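Plates That Tell You to Eat

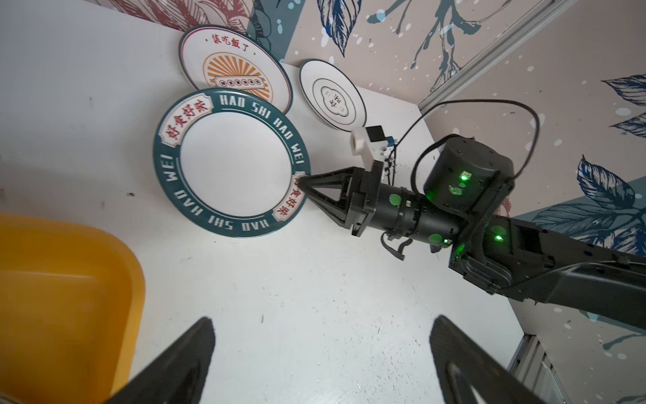 Three plates on show against a botanical wallpaper, the big teal-rimmed one out in front.

I didn't set out to become a person who buys plates to stand up and look at. I have perfectly good dishes in the cupboard, all the same white, all from the same sale. Then last August I went to the flea market in Rurnside for a lamp, came home with no lamp and one plate wrapped in a sweater, and, well, you can guess how it went from there.

My favorite is the teal one, and it's the lettering that does it. HAO SHI HAO WEI goes around and around the rim in white capitals, like the plate is chanting at you, and then the same four characters, 好食好味, turn up in red on little cream panels. Good food, good taste, more or less. The middle is plain white, so all the noise happens at the edge. I love that! You could put a fried egg on it and the egg would look like an event.

The one behind it is bossier. Up near the top, in red, it says 該吃飯了, and that's your mother at the bottom of the stairs – time to eat, come on, it's getting cold. Below that there's an orange sunburst with a dark banner across it, and the thin teal rim makes it a natural partner for the first plate. I kept them together for that reason, one overlapping the other, even though my sister says I'm hiding half the good stuff.

The third is smaller and quieter, white with black rings and a cloud-shaped emblem in the center. I go back and forth about whether it belongs. Some mornings it looks like the grown-up of the group and some mornings it looks like it wandered in from another shelf (I've left it off to the right while I make up my mind).

Janaka Herath, who used to do the windows for Kelline and has talked me out of several bad ideas, told me to stop worrying about matching and look at the wall. Mine is navy and teal branches and leaves on a pinkish beige, with white speckles all over, and I'd always assumed you needed a calm background for anything with writing on it. Janaka thinks a busy wall is fine if the plates have a lot of white in them, and if one color shows up in both places. The teal does that job for me. I tried a green flowered platter from Pugh in the same spot and it just sank into the leaves.

A few things I've picked up, mostly by doing them wrong. Put the biggest plate nearest you and let the others peek. Turn each one until the writing sits where you like it, then walk away and come back before you decide. And if you're using stands, get ones with a deep lip – my first pair came from Drultberg, and they were pretty, but far too shallow for a dinner plate.

Next I want a bowl. Something red, probably, with a fish on it.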